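Unit 6: Opening, Identifying and Sorting the Parts of a Desktop Computer
Course handout, Equipment Recovery and Reuse
Kandasamy Technical Institute, Department of Applied Electronics

Reading before class: Unit 5, sections on static electricity and on lifting. Students who have not completed the bench safety form may attend the lecture portion but may not open equipment.

6.1 Scope of the unit

The previous unit dealt with the receipt of used office equipment and its entry in the register. The present unit takes up the desktop computer after it has been entered and assigned to a bench. Students learn to open the case, to name the principal assemblies inside it, to read the label of the power supply, and to decide which parts are to be kept, which are to be tested, and which go to the materials bins.

Laptops, all-in-one computers and monitors are not covered. Each of these contains hazards that a desktop computer does not, and they are handled in Units 9 and 10.

The register for the Omovus collection, from which most of the class equipment is drawn, listed 1,504 desktop computers at the close of the last collection period. Of these, 1,375 were complete on arrival. The remainder lacked at least one major part, most often the storage drive, which many offices remove before releasing a machine.

6.2 Terms used in this unit

Case or chassis. The outer body of the computer together with its internal frame. In the register, "case" is used for the outer shell and "chassis" for the frame that remains when the side cover has been taken off.

Side cover. The removable panel that gives access to the interior. On most business desktops only one of the two large sides comes off.

Drive carrier or drive bracket. A molded or sheet metal part that holds a storage drive or an optical drive in position. Some carriers lift out, some swing up on a hinge, and some are fixed to the chassis with screws.

Drive handle. A plastic grip or latch, frequently in a bright color, by which a drive or its tray is released. Makers commonly use one color throughout a machine to mark the parts a technician is expected to touch. The color differs from maker to maker and should not be relied on as a safety marking.

Power supply unit (PSU). The enclosed metal box that converts the building supply to the low voltages used inside the computer. It is treated as a sealed part in this course.

System board. The main circuit board. Also called the motherboard.

Specification label. The printed label on the power supply giving its electrical ratings and its approval marks.

6.3 Preparing the bench

The bench must be clear of liquids, food and loose metal. One computer is opened at a time. A second machine waiting for the same student stays on the cart.

Before the cover is removed:

Disconnect the power cord at the wall and then at the computer.
Disconnect all other cables, including network and display cables.
Press and hold the power button for several seconds.
Attach the wrist strap to the bench ground point and then to the wrist.
Copy the register number from the tag to the bench sheet.

The computer is laid on its side with the removable cover facing up. It should lie flat and should not rock. If a foot or a bent corner prevents this, ask for a foam block. Do not use another computer part as a wedge.

6.4 Removing the cover

Covers are held by a latch, by thumbscrews, by ordinary screws at the rear edge, or by some combination of these. Check the rear edge first. Many covers must slide a short distance toward the back before they lift, and the slots and tabs along the rim of the chassis show the direction of travel.

A cover that does not move under light hand pressure is still fastened somewhere. Look for a lock loop, a cable lock or a hidden screw under a sticker. Screwdrivers are not to be used as pry bars. The Department lost the use of 23 cases in one term to bent rims, none of which would close again squarely.

Place the cover at the back of the bench, inside face up, with its screws in the lid of the parts tray.

6.5 Locating the principal assemblies

Students should resist the wish to begin unplugging things. The first task is to look, and the second is to sketch. The sketch need not be handsome. It should show the outline of the case and the position of each large part, with the front of the computer marked.

Find the parts in this order: power supply, drive carrier, system board, processor cooler, memory, expansion cards. The power supply is taken first because it is the largest enclosed box in most cases and has the thickest bundle of wires. It gives a fixed point from which the others may be placed. The drive carrier often lies across or beside other parts and may have to be moved before they can be reached. Before moving it, follow each cable from the drive to its other end and note both ends on the sketch.

In narrow office cases the carrier and the power supply are frequently neighbors, with a metal support between them. The support stiffens the chassis and usually stays in place through the whole procedure. Students who find themselves removing it should stop and ask.

6.6 Reading the power supply label

The label is read with the unit still in the case wherever its face is visible. The figures are copied to the bench sheet exactly as printed, including letters and punctuation.

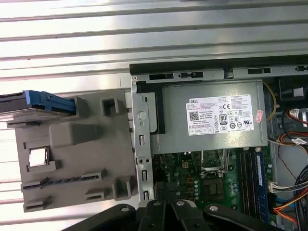 Wanano, August

The opened desktop lies on its side, with a gray plastic drive bracket next to a vertical strip of silver sheet metal and the power supply beyond it. The power supply carries a white Dell label. Note the 80 Plus logo toward the center, the CE mark near the top right, and the square code under the maker's name. A small pinkish sticker is a separate item from the main label and is recorded on its own line of the bench sheet.

Labels of this kind are dense and are set in very small type. Use the bench magnifier and work through the following entries:

Maker's name. Enter it as it appears on the label, even if the case bears a different name. The company whose name is on the computer may not be the company that built the power supply.

Model or part number. Several numbers may be present. Enter all of them and underline the one marked as the model.

Input rating. The voltage, current and frequency the unit accepts.

Output rating. The voltages supplied to the computer and the largest current on each.

Total power. Given in watts. Most office desktops fall well below 700 watts. A higher figure should be read a second time and, if confirmed, reported to the bench supervisor so that the unit may be set aside for the workstation shelf.

Efficiency mark. The 80 Plus mark concerns how much of the power drawn from the wall is delivered to the computer. It comes in several grades. If the grade cannot be read with certainty, write "80 Plus, grade not read."

Approval marks. These show that the maker declares or has obtained conformity with the rules of a country or region. Enter the ones you recognize. The wall chart may be used for the others.

Square codes are not a substitute for the printed text. The scanners in the Gelel laboratory return a string of characters which may or may not include the model number, and the string is entered under "Remarks."

6.7 Sorting

Following identification, each part is assigned to one of four groups.

Group A, keep and test: memory, power supplies with a legible label and no visible damage, processor coolers with an intact fan.

Group B, keep without testing: drive carriers, brackets, blanking plates, handles, screws and cables. These are cheap to store and often impossible to buy singly. Carriers are bagged with their own screws.

Group C, data hold: every storage drive, working or otherwise. Drives go directly into the locked cabinet and are signed for. A drive is never left on a bench at the end of a session.

Group D, materials: parts that are broken, burned, corroded or without a readable label. Steel, aluminum, circuit board and mixed plastic go into separate bins.

A power supply is never opened, in any group. Parts inside it can hold a dangerous charge after the cord has been removed. A unit that rattles, smells burned or shows a swollen or split enclosure goes to Group D with a red tag.

6.8 Written work

Submit one completed bench sheet, one sketch and a page of notes. The notes should address these matters:

The method by which the cover was fastened, and the direction in which it moved.
The parts that had to be moved before the system board could be reached in full.
Any entry on the power supply label that could not be read, and the likely reason.
The group to which each part was assigned, with a short explanation for any part in Group D.

Sketches may be made in pencil. Bench sheets must be in ink, with corrections struck through once and initialed. Work is handed in at the Gelel laboratory counter before 4:30 p.m. on the date posted there.

Unit 7 continues with the testing of the parts placed in Group A. Students should bring the same bench sheet, which will be returned with comments at the start of that session.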